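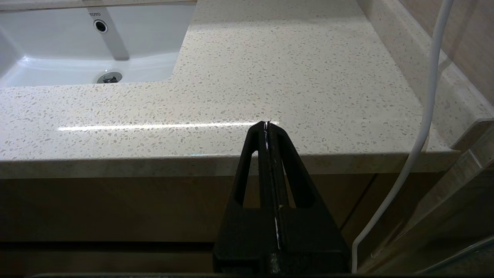 speckled bathroom counter, beige cabinet front under it

Local Projects & Land Use > Quarries, Roads, Construction

Crushed rock from the Gonmont bypass, who gets it?

plemham_kate
Drove past the Gonmont end of the bypass Monday and the pile of crushed rock is now taller than the site trailers. Does anyone know where it's going? I read the notice at the town office and all it says is "surplus material to be disposed of by the contractor." The contractor is Grullent. So do they get to sell it? I have 19 loads' worth of driveway problems and I'd love to buy some close to home instead of paying to have it trucked in from the Layug quarry.

gravelgus
Yes they can sell it. I hauled for a different outfit on a job like this and the deal was the contractor priced the work lower up front and kept the rock. Everybody was fine with it until the price of base went up, and then suddenly it was a scandal.

two_culverts
I don't think it's that simple, gus. That's town land on the east side of the creek, and the rock came out of town land. If the bid was lower because of the rock, show me where it says so. I looked through the bid summary and there isn't a line for it.

gravelgus
There wouldn't be a line for it. It's baked into the excavation price.

two_culverts
Then how would anyone check?

oldbridgerd
My wife called Grullent's yard in October when we were redoing our lane. They told her they weren't selling to the public until the blasting was finished, and to try again once the crusher was off site. They did take her number (no call yet). The guy was polite about it, I'll say that.

For what it's worth, the notice on the fence says 2119 tons for the first stockpile. I have no idea if that's before or after they used some of it under the temporary road.

plemham_kate
That is so much more than I would've guessed! Thanks, I'll call them anyway. Did they give her a price?

oldbridgerd
No price. They said it depends on the size you want.

mudroom_mel
Can we talk about the crusher? We're on the hill above it and it starts up before 7. I keep the windows shut and there's still grit on every sill. I'm all for the bypass, I voted for it, but the water truck only goes around when somebody complains. I've called three times.

gravelgus
Is it the crusher or the trucks? Dry haul roads put up way more dust than people think. If it's the trucks, ask them to wet the road at noon as well as first thing. They'll usually do it.

mudroom_mel
Might be the trucks. The noise is definitely the crusher.

layug_line
Careful buying it for a driveway before you see it. I went and looked through the fence and a lot of it seemed flat and slabby to me, and that stuff doesn't lock together the way you want. I paid for roughly 66 tons of something like it years ago and it rolled under the tires all winter. The quarry stuff costs more but I've never had to redo it.

gravelgus
Disagree, the first pile is rough but the stuff coming off the belt now is fine. Ask for it with the fines left in, and rent a roller.

layug_line
We'll have to differ on that one. I know what I'd put on my own hill.

two_culverts
Back to my question. I sent the town engineer an email asking whether the contract gives a value for the surplus. If it was credited in the bid then I'll shut up about it. If it wasn't, the town could've had free base for Plemham Road, and that road has needed it for years.

oldbridgerd
Oh man, Plemham Road. The dip by the mailboxes took out my muffler.

plemham_kate
Update: called Grullent this morning. They're putting together a list, 2 load minimum, you pick the size and they deliver inside the Gonmont and Plemham area only. She couldn't tell me a start date. I asked if I could come look at the rock first and she said to set it up with the yard. I'm on the list! layug_line, I'll take a bucket home and spread it out before I pay for anything.

mudroom_mel
If you get up there, would you look and see whether the water truck is even running?

plemham_kate
Will do. Two_culverts, post what the engineer says, I want to know too.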